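4.2 Collecting demonstrations at home

We had planned, when we first wrote the course outline, to have every student record in the Breven teaching lab, at one of the four long tables, with the same objects laid out for each of them. It would have been tidy, and our first pilot in March was done just that way. But the students kept asking (and rather charmingly, we thought) whether they could take the gripper back to their rooms and teach it to pick up the things they really live with, and after a good deal of talk about what might get lost or dropped we said yes. We are very glad we did!

Each of the 9 teams signed out one hand-held gripper of the Plalen pattern, which the students had put together themselves in the opening weeks of the course, and kept it for 10 days. They were asked to choose small household items of their own, to record short pick-and-place episodes with each, and to write a line or two about every grasp that gave them trouble. We set no list of objects and no rules about lighting or clutter, apart from asking that floors be clear enough to walk on safely. Figure 3 shows a typical home episode, with a small box of dental floss picks held by its short sides between the ribbed blue pads of the jaws, in a bedroom.

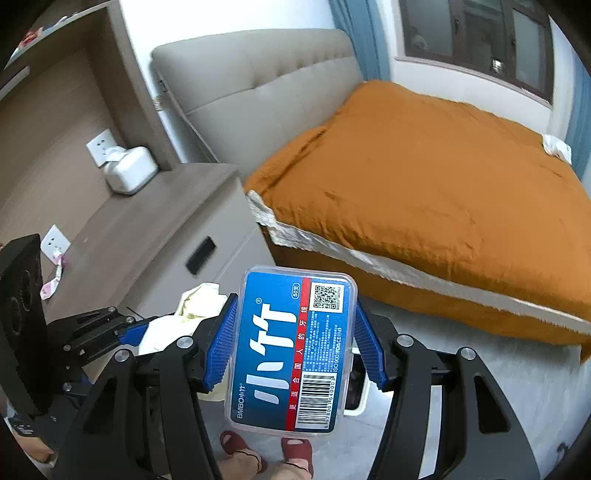
Figure 3. Grasping a clear plastic box during home collection.

One student, writing in the course journal, put it this way: in the lab I was always thinking about the gripper, and at home I started thinking about my own hands, how early I begin to close them and how much I turn my wrist without noticing. Several classmates wrote much the same thing in their own words, and we have come to think of this as the real lesson of the unit, more so than the data, although the data were welcome too.

By the end of the loan period the teams had handed in some 3000 episodes. After the students checked one another's recordings, using the review sheet we borrowed from the Kocsis workshop, 1677 were kept for training. The rest were set aside for quite ordinary reasons: a recording stopped too soon, an object that left the view, a label that had been typed in wrong. We let the teams argue over the borderline cases at length, and those arguments took up most of two class meetings, which we had not budgeted for and would gladly budget for next time. The kept episodes were then loaded into Sellell, our shared course server, where every team could train on the full set and not only on its own share. Section 4.3 describes how they did so.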